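Wokitville Neighbours Help Board
Home & Shed > Furniture and timber

Stain on old pine table has gone patchy, can it be saved?
Asked by cistside_mum, 5 Jun 2022
336 views, 3 replies

Hello all, long-time reader and first-time asker, so please be gentle with me. We picked up a big old pine kitchen table at a clearing sale out past Jivthorpe in March and I've been slowly doing it up in the carport whenever the weather and the kids allow. I took the old varnish off with the orbital sander (80 grit and then 120, which is what the man at the hardware told me) and it came up a treat, lovely pale timber with hardly a mark on it. I was so pleased with myself I rang my sister.

Then I put the stain on. It's an oil-based one in a warm honey colour and it went on straight from the tin with a rag. Within an hour the top looked like a map. There are dark cloudy bits all over the place, mostly in the middle, and the ends have drunk up so much colour they're nearly brown. The legs, for some reason, are perfect.

I've read that you can put a second coat on to even it out and I've also read that you absolutely must not do this. Can anyone tell me which it is? I'd rather not sand the whole thing again as my shoulder is not what it was, but I will if I have to. We have 14 people coming for lunch at the end of the month and I'd hoped to have it in the kitchen by then.

Thanks in advance for any help, and sorry for the essay.

Reply from shedlight70
Marked as helpful by the asker

You poor thing, I know exactly the feeling. Pine does this to nearly everybody the first time, so please don't think you've botched it. Softwoods like pine take up stain at different rates depending on how dense the timber is from one spot to the next, and the end grain is the worst of the lot because it's like a bundle of straws. Legs are often a different bit of timber altogether, sometimes a different species, so I wouldn't read too much into those coming up nicely.

A second coat will make the whole top darker and the blotches will come along for the ride. If you like a dark table that may be good enough. If you want it honey coloured you'll need to go back a step, I'm afraid, though you may not have to go all the way back to bare wood. Wipe it over with a rag and some mineral turps first while the stain is still fairly fresh and you might be surprised how much lifts off. Let it dry overnight, then sand with the grain, 120 and then 150, and stop there. Do the ends a bit finer than the top, say up to 220, so they don't drink so much the second time.

Then get a pre-stain conditioner. Brush it on generously, wait however long the tin says, wipe off what's left and get your stain on while you're still inside the time on the label. Do a test on the underside first! I skip this every time and I regret it every time. And lay those oily rags out flat outside to dry, please don't leave them scrunched up in a bucket, they can catch fire all by themselves.

Reply from negash_road_timber_tragic

gel stain. sits on top instead of soaking in. did our hall stand with it and no blotches at all. costs more

Reply from pottering_along

I'm going to put in a word for leaving it be, if you can stand to. My kitchen table is a hand-me-down and I fussed over the colour for years before I made my peace with it, and now I'm rather fond of every cloud and smudge.

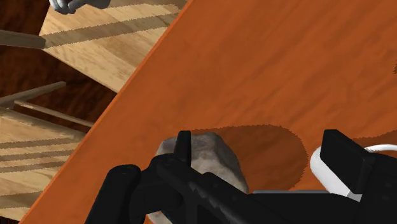
Colour is a funny thing on timber, and I think a lot of us worry about a bit of mottling that visitors would simply take for the character of the wood. A burnt orange top like this one has darker patches scattered all over and a fine streaky grain running through it, and to my eye the two sit together quite happily. If your patches are soft at the edges, a clear satin finish over the top may be all you need. If they're hard-edged, or the ends are bothering you every time you walk past, then follow shedlight70's advice and get the turps out. Either way do give it a good few days to cure before you put hot dishes on it, and longer if it's as cold and damp at your place as it is over here in Cistside. Mine still felt tacky after a week one winter and I ended up with the pattern of a tea towel in it.

Comment from cistside_mum

Thank you all so much! I've tried the turps on one end and it has lifted a fair bit, so I'm going to do the rest tomorrow and then have a think. Does the conditioner go on the edges as well or only the top?

Comment from shedlight70

Edges as well, and go twice over the end grain.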